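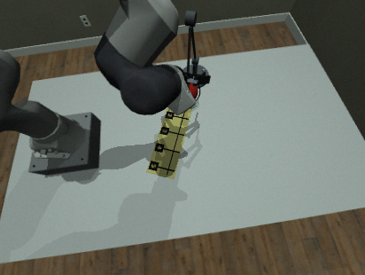 Robot arm over a wood-plank floor.

February
By Dušan Softić

I wanted to read more this winter, and in the end I read one book. It has 600 pages and it is called Haloler. I bought it at Skellar, the used book store behind the post office in Wonlow, and I paid six dollars for it. The woman at the desk told me that it came back to the store two times already. I should have taken this as a warning, but I took it as an invitation.

When I moved here, I read only short things in English: recipes, letters from the bank, the back side of the cereal box. A novel is different. In a letter from the bank I know what they want from me. In a novel I can read a whole chapter and discover that the man I believed was the uncle is the landlord.

My old teacher, Mrs. Perić, had a rule that we must look up every word. I followed it for the first evenings and I was still on page nine. The story was gone, I had only a list.
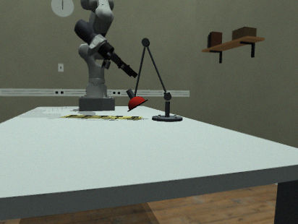
Red lamp shade, white table.

So I changed the rule. Now I underline the word with a pencil and I continue. If the same word comes three times, I look it up. "Threshold" I looked up, also "reluctant" and "to fidget," which I like very much. "Gable" came only one time, so I still don't know it, and the people in the book live without problems under it.

I stopped on page 212 for almost two weeks. There is a wedding in this part, everybody has a nickname, and I could not keep them apart. I wrote here on the blog that maybe I will give up. 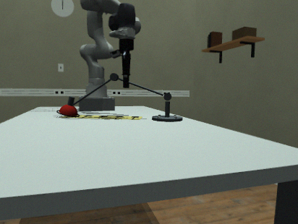

Nkrumah Amoah wrote in the comments that I should skip the wedding completely, go to the morning after it, and come back later only if I miss something. He did this with half of the books he loves, he says, and he is not ashamed.

I was a little shocked, I come from a house where you finish your plate. But on Sunday I tried it. The morning after the wedding is a beautiful chapter, very quiet, two sisters washing the glasses and not talking about their brother.

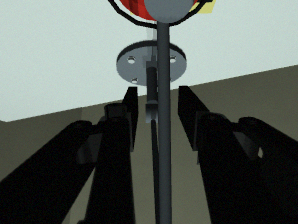
From there I read much faster, and by page 400 I stopped noticing that it was English, at least for some minutes at a time. Then a long sentence came about the sails of a boat and I noticed it again.

I finished it last night. I still did not read the wedding. The book is next to my bed with the marker at page 212, and I think I will let it stay there until spring.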